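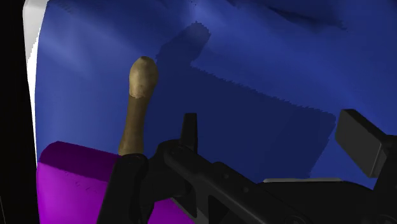 Can a machine do my chores yet? A few of them, slowly, if you're patient and don't mind doing the corners yourself.

I've been collecting pictures of chore robots since February, and this page is where they go (just one up so far, more coming!). Muchen Liao keeps asking when one will fold her towels. Not this year, Muchen.

Simulated pickup practice: black gripper, fingers wide open, over something soft and blue. I love the knobby tan thing standing up next to the magenta one. Rendered stuff like this is where I'd let a robot make its first 1000 mistakes, way before it gets near my 3 good mugs.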